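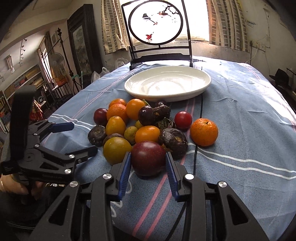 Keeping an old PC game box running: tips I trust and tips I don't

Every January the same lists go around telling you how to "revive" an old desktop so it can play games again. I have an old tower in the workshop that I use for small open source games, a couple of city builders and one train sim called Wirnbridge. I tried most of the advice on it. Some held up. A lot of it did very little.

1. Blowing out the dust

Worth doing. Shut the machine down, pull the plug, take it outside and use short bursts from a can of air. Hold the fan blades still with a finger. The lists say this will make your games faster. Mine ran at the same speed as before, but the fan stopped howling whenever my town got big, and that was enough for me. The people who tell you to do it every week must live in a sawmill. I do it twice a year.

2. The vacuum cleaner

Skip it. The brush end knocks things loose and I don't like static anywhere near the board. I know somebody's cousin has done it for years without trouble.

3. New thermal paste

Maybe. If the computer shuts itself off in the middle of a game, old paste could be the cause. So could a dead fan, so look at that first. A dot the size of a pea is plenty. The fancy patterns people draw with the stuff made no difference I could measure – I tried 3 of them and the readings were within 2 degrees of each other.

4. Cleaner programs

I ran one called Clernance because a forum swore by it. It found 44 "problems" and wanted money to fix them. I uninstalled it and the games ran just as they had. If you need disk space, delete the games you never open. Look in the downloads folder too, where I had 11 copies of the same installer.

5. Switching to Linux

Good advice with too much sugar on it. It starts faster on my machine and it nags me less. It did not turn an old graphics chip into a new one. Try it from a USB stick before you wipe anything, and play your actual game on it for an evening, sound included. Pisholm, a little harbor builder I like, was fine. Wirnbridge needed an older version of one library and I lost a night to it.

6. More memory

The one purchase I'd defend. Check what your board takes before you order, and buy used if you can. If a game stutters when the map fills up, watch the memory use while you play. If it never gets close to full, keep your wallet shut.

7. "Gaming" power strips

No. A plain surge protector from the hardware store does the job. The Balogh strip I was given has blue lights and a loose socket.

8. Backing up your saves

Boring and skipped on most lists. Find the save folder, which is often hidden in your home directory, and copy it to a stick. Then load one of the copies to make sure it opens. I didn't do that second part once, and there went my harbor.

Last changed 31 Mar 2023. The part about paste was rewritten after I found my old notes.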